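Grading after the cell: notes from the panel line

The second grading cell at Ollness has been in production long enough that I can write about it without guessing. I set up the first one and maintain both. The work is edge-glued softwood panels for shelving and tabletops, and the job the cell took over is the one at the end of the sander: look at the face, decide A, B or rework, put the panel on the right stack.

Before the cell, that job was done standing at a bench with a raking light, two people per shift, swapping sides at the break. The written standard was eight pages and most of it concerned knots. In practice the graders used a much shorter version that they carried in their heads, and the two versions disagreed in places. We found this out when we had to write thresholds for Trinus, the inspection software, and kept getting different answers depending on who we asked.

Sound knots were easy. Everyone agreed on size and on how far a dark knot could sit from an edge. Butt joints were harder. The standard says the joint must be closed. It says very little about color, and a reddish length of pine butted against a pale one looks like a defect to a customer even when the joint is tight. The bench graders had been sending the strong contrasts to B for years. The cell, set up from the document, passed them as A. In the first month the returns from one furniture customer went up, and for a while the software got the blame for following the rules it was given.

We now have a contrast limit across butt joints. Todor Nikolovski set it. He graded at the bench for 13 years and is now on what the org chart calls process support. His method was to pull panels from both stacks, mark them in chalk, and have me move the limit until the cell agreed with the chalk. It took several evenings. The number we ended up with is in the recipe file with his initials in the comment field.

What changed for people on the floor:

The bench positions are gone as full-time positions. One grader per shift now handles the panels the cell cannot decide on. The other moved to the layup station upstream, which pays the same and is heavier on the shoulders. Some were glad to move. One asked to go to the moulder line and did.

The remaining grading job is harder per panel. On the bench, most of what came past was obvious and the eyes got a rest between difficult ones. The cell takes the obvious ones away. What reaches the grader is a steady run of borderline faces: shallow scratches, shading around a knot, swirled grain that the camera reads as tear-out. By the end of a shift the decisions drift. We measured it by re-presenting panels from the morning and the result was clear enough that we changed the rota to two-hour turns. I would put this in any project plan from the start.

Dust is the other item. A white fleck on the face may be dust, a crumb of dried glue or a small nick, and from overhead under soft light they look alike. A person wipes the panel with a sleeve. We added an air knife, which removes most loose dust and does nothing for glue. Flecks under the size limit are ignored. Above it, the panel goes to the grader, who wipes it with a sleeve.

Throughput is up, mostly from less waiting at the sander outfeed. Recalibration is due every 1,000 panels and is a short job if the reference board is where it should be. Fivside, the integrator, recommends keeping a spare. We keep a spare and it is usually the one people find.

I was asked at the open meeting whether the last grader position would go too. My answer was that the current system can't close that gap, and that I am not the one who decides. Both parts are true and I could tell the second part was the one people heard. Retraining for layup – and for cell operation, for those who want it – runs again in December.

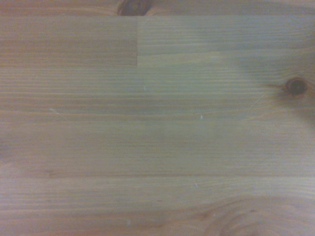
Gittins, October 25, 2023

Two knots, a butt joint with a visible step in tone, and a thin pale scratch by the knot on the right. The grain swirl in the lower right corner is the sort of feature I mean when I talk about false tear-out. The whitish specks would need a wipe before I said anything about them. On the contrast limit alone I would want to see the measured value, and I have asked Todor for his chalk mark first.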